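The River That Two Countries Share on Paper

Reading time: 3 minutes

In the border town of Kutach, the water office opens at 8 in the morning, and by then there is usually a line. Farmers come with their papers in plastic sleeves. They want to know how much water will be let through the upper dam in April, and the clerk behind the glass can tell them only what the ministry has told her.

The Sorna river begins in the hills of Butura and crosses the border below the town. For two generations the neighbors divided it under a short agreement, signed when both had fewer people and almost no industry. The text is 2 pages long. It gives the downstream side 40 percent of the summer flow, but it does not say who must measure this flow, or where.

"Everybody respects the agreement, and everybody has a different number," says Halvard Ekström, a retired diplomat who spent eight years as a mediator in the talks. He speaks slowly and often stops to correct himself. In his opinion the delegations were never far from each other on the water. They were far on the question of who would be believed.

Last year's dry summer made the matter urgent. In the valley below Kutach, 1,756 households received water only every second day. The government in Butura said that its dam was releasing the full share. Downstream, the gauges showed much less, and the newspapers there began to use the word "theft." An ambassador was called home for consultations, and stayed home through the winter.

When the talks started again, they did so in a modest way. The foreign ministers did not come. Engineers from both sides met in the old customs building and argued for several days about the location of one measuring station. They agreed finally on a place near the bridge, where either side can reach it without a visa. 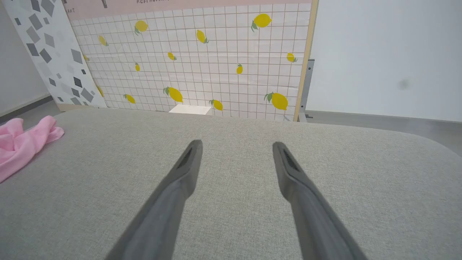
Light gray woven fabric beneath an open gripper.

For Ekström, the station is the most serious progress he has seen — more serious than the declarations, which he keeps in a box and does not reread. Others are less patient. The farmers' union in the valley wants compensation for the lost harvest, and it wants the percentage itself to be discussed again. Butura refuses both, and says that any new division must wait until there are several years of common data.

The next round will be held on the downstream side. The agenda has one item on it, the cost of repairing the bridge road, and the delegations have not yet decided who will take the chair.

Related articles
The Lưu line: life along a border that moved
Who pays for the dams of the last century?
Small states and the price of an embassy

Contact the editors | All rights reserved | Back to top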